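4.2 Milk collection and payment in the Hilldale cooperative

The Hilldale dairy cooperative was formed by smallholders who had previously sold raw milk at the roadside. Membership at the close of fieldwork stood at 100 households, most of them keeping fewer than four cows. Milk is delivered on foot or by donkey cart to two collection points, Plalby and Masilela, where it is tested for density and poured into a shared cooling tank. Members who fail the density test twice in a month lose their delivery place until the next payment period.

Before the tank was installed, evening milk had no formal buyer. It was consumed at home, fed to calves, or sold to neighbors at a price set by the buyer. Interviews show that women controlled nearly all of this evening income, while the morning delivery was paid to the registered member, usually a man. Bringing evening milk into the cooperative therefore raised recorded household income and at the same time moved part of it from one person to another (see also Section 5.1).

The cooperative responded in March by allowing 2 names on each delivery card. Of the 100 member households, 27 had registered a second name by the end of the study. Uptake was higher at Masilela, where payment is made in cash at the collection point, than at Plalby, where it goes through a savings account. 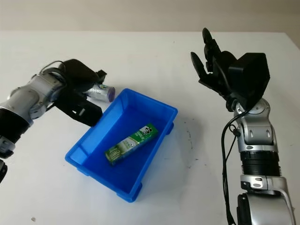 Figure 3. Drink carton in a blue plastic tray.

Tshepo Nel objected that the second name changed little in practice, as the person who carried the milk had always been the one to sign for it, and the money was divided at home afterward. Several members at Plalby took the same position. The card records do not settle the question, as they show who was paid and give no information on how the payment was spent.

Distance was the second constraint. Households on the Zernau side of the river walk up to 400 minutes a week to deliver, and in the rainy season the lower path is closed. Cabral's proposal for a third collection point was discussed at the general meeting of September 29, 2020, and deferred until the tank loan is repaid. In the meantime, Zernau households have begun to pool deliveries, with one carrier taking the milk of several neighbors in exchange for a share of the morning payment. These arrangements are unwritten and were not included in the income estimates in Table 4.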